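Search the notebook Go

March 8, 2023

Desk run, head camera only. The plan was to find out whether the cable segmenter we trained on Turkach's bench clips would survive contact with a piece of furniture that somebody has lived with. Bench clips are lovely things: one cable, plain background, even light. I have started to suspect them of flattering us.

Method, so I don't have to reconstruct it in May. Fixed head height, neck pitched down, one pass across the knee space, frames saved at each stop. 103 frames kept after throwing out the blurred ones. Each frame goes through the segmenter, then through the Vidura tracer, which tries to join the bits of cable into whole cables and say which end belongs to what. No grasping today. The arm stayed parked and I stayed calm.

Score is strict. A cable counts as traced only if the tracer joins every visible stretch of it and claims nothing that isn't cable. Half a cable gets no marks, however pretty the overlay.

The black cable did better than I deserved. It comes down from behind the back panel, wanders along the floor and off towards the middle, and the tracer mostly went with it. Where it lost the thread it did so near the wheeled stand, which I'd put down to the caster: dark, round, low, same colour as the cable. Twice it announced that the caster was a connector. I have added 'caster' to the list of things that are apparently plugs.

The white cable is the real trouble. It loops over the stand and drapes across its top towards the right rear corner, and the segmenter chops it into short lengths like beans. The tracer then has to guess which bean follows which, and it guesses like a man filling in a form at the last minute.
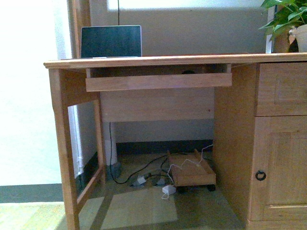 Quiambao's reply, when I sent the frames over, was that the white cable is a red herring and the sunlight is the whole story. Bench clips have no patch of sun on the floor, so the network has never met a bright shape with a hard edge and no object attached to it. Try masking the sun patch by hand and rerun before touching the training set, was the advice, along with a remark about people who retrain first and look second. I took that personally, and then did it.

Rerun with the patch masked: 12 frames flipped from fail to pass, 2 went the other way. So the sun matters, and Quiambao may have half a point. The beans are still beans. Masking does nothing for the stretch over the stand, where there is no sun to blame.

Also tried the threshold Nerden uses for its own floor work. It found the white cable beautifully. It also found the front lip of the desktop, the pipe down the wall and a fair amount of the baseboard, and joined the pipe to the power adapter with great confidence. Back to our own number.

One thing I want written down before I talk myself out of it: the strict score hides where the failures are. A run that loses a cable for a finger's width gets the same nought as a run that traces the window trim. I'd like a second score, by length, next to the first. Not instead of it - I know what happens when we give ourselves a kinder number.

To do
- second score by length, same frames
- blind down, same head height, same pass
- 13 hand-labelled frames of pale cable on wood, then see whether the beans join up
- find out why the tracer is so fond of pipes

Comments

tracer_owner: The pipe business is the width prior. It likes anything long with parallel sides. Cap the width by depth and it should leave your plumbing alone.

benchclips4ever: For the record the bench clips were never meant to be used for this. It says so in the readme.

reply: Nobody has found the readme.

lowlight: Please keep the blind-up frames when you do the blind-down ones. Last time they got overwritten and we argued from memory for a month.

Contact the notebook editors | © 2023 Vidura group | Back to top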